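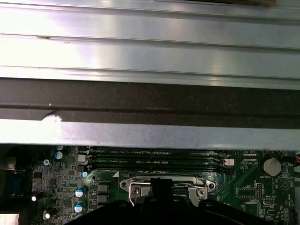
Ribbed metal above a black strip.

The letter came on Wednesday, January 1, 2025. A public holiday, so who even delivers a letter then? A neighbor, as it happens. It had gone in the wrong box before Christmas and sat there. Two lines long. Would Mr. Sobczak and Ms. Kinnear please present themselves at the Brelport registry, separately, with proof of their relationship.

Separately. Fiona Kinnear read that word out loud three times in the kitchen.

They'd met on Karnero, the language swap app. He wanted better English, she wanted any Polish at all. Eleven months of typing before either one turned a camera on. Ksawery thought she'd be taller. She thought he'd be louder. Then in July she got on a plane with one suitcase and a phrasebook, and her sister didn't speak to her for most of the summer.

"Everybody had a story ready," Fiona says. "I was after a passport, he was after my money. I had no money. I sold my car to buy the ticket."

They rented two rooms over the Gasser bakery. Up at four whether you like it or not, because of the mixers. By fall they'd filed to marry and then, nothing. Weeks of nothing. Then the letter.

Marlies Schnyder runs the registry and doesn't apologise for the interviews. She has done them for years. Foreign partner, short time living together, met online — any of those and you may get called. Both of you, different rooms, same questions. Which side of the bed. What did you eat Sunday. Name of his mother's dog.

"People think we want them to fail," she says. "I like weddings. I have a drawer full of the little favors."

She won't discuss this couple. Fair enough. She will say that a wrong answer isn't the end of the world, and that couples who match on every single thing make her more curious, not less.

Ksawery got the dog wrong. His own mother's dog! There had been a new one. Fiona knew it, he didn't.

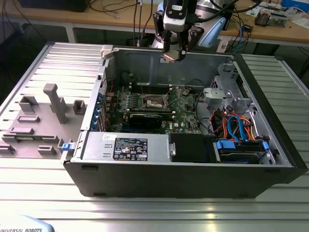 A Dell desktop on its side with the panel off.

For proof they brought paper. A lot of paper. Ksawery printed the chats, start to finish, 138 pages, and carried them up the hill in a bread bag from downstairs. Corrections and all. Page after page of her fixing his articles, him fixing her endings, then somewhere in the middle the corrections thin out and its just two people talking. What did your boss say. Are you asleep. Did you eat.

Konrad Nägeli, who took Ksawery's interview, kept the bag for a week.

Not everyone in town thinks the office should be reading that stuff. Andri Bachmann is a lawyer on Cullis Street and he has a dozen or so of these couples on his books at any time. His complaint is simple. No one is told how long it takes, no one is told what the standard is, and some people give up and go marry abroad, which costs more than they've got. He wants the questions limited and the wait too.

"You shouldn't have to hand over teh whole of your private life to get a date on a calendar," he says. Schnyder says nobody has to hand over chats. They could have brought a lease.

They had a lease. It was in the other bag.

The yes came by phone, while Fiona was on a bus. She got off at the wrong stop and walked. The wedding was small — 12 guests and a tray of rolls from downstairs, her sister on a video call, crying or laughing, bad connection so hard to say. Ksawery gave his vows in English. Fiona gave hers in Polish and got one ending wrong.

He let it go. Corrected her that evening, though.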